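HOSPITALITY OPERATIONS, UNIT 5
Dining Room Set-up and Floor Care
Handout for students, revised July 23, 2021
Prepared by Gervasio Cabral, Clernura Training Kitchen

Read this before the practical. Bring it with you, and wear closed shoes with a non-slip sole.

1. Order of work

Floor first, then furniture, then tabletops, then cutlery. If you set the cutlery and then sweep, you will be wiping every fork again. Colm Horgan takes the floor section and I take the rest.

Sweep from the back wall towards the door. Lift chairs to move them. Dragging leaves grey marks on pale tile, and these have to come off by hand with a damp cloth and neutral cleaner. No vinegar, lemon or bathroom cleaner on marble. Acid dulls the polish and mopping won't bring it back.

2. Chair and table feet

Rubber caps wear through at the edge before the middle. Tip the chair and look at the whole cap. If metal shows anywhere, take the chair out of service and write it in the furniture book. Spare caps are in the Nkuna cupboard, sorted by tube size. Dry the tube end before you fit a new one.

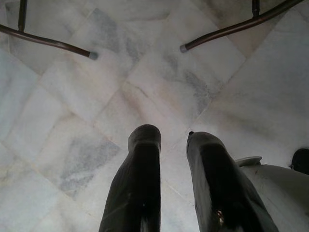
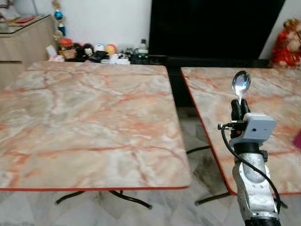
Spacing is where most groups lose marks in the practical. The plan for the Hondimholm room allows 1000 mm for a main aisle, measured between chair backs with the chairs pulled out as if someone were sitting in them. Small square tables can stand closer than that where no one needs to walk between them, like the two marble-patterned ones with the red edge band, which have only a narrow gap. Check the feet as well as the tops. Splayed bases take up floor that you don't notice until you catch a shoe or a mop on one.

3. Tabletops

Wipe laminate with a well-wrung cloth and warm water, then dry it. Patterned tops hide crumbs and smears, so crouch and look across the surface towards the light. Run the cloth along the edge band on all sides. Sticky edges are the most common complaint on our feedback cards.

4. Cutlery

Handle spoons and forks by the stem. Polish with a lint-free cloth and put anything spotted back in the wash tray.

5. For next class

Draw a floor plan of the Tatport room at 1:50, showing 3 aisles and the position of every table base. Label the aisle widths in millimetres. Hand it in on paper.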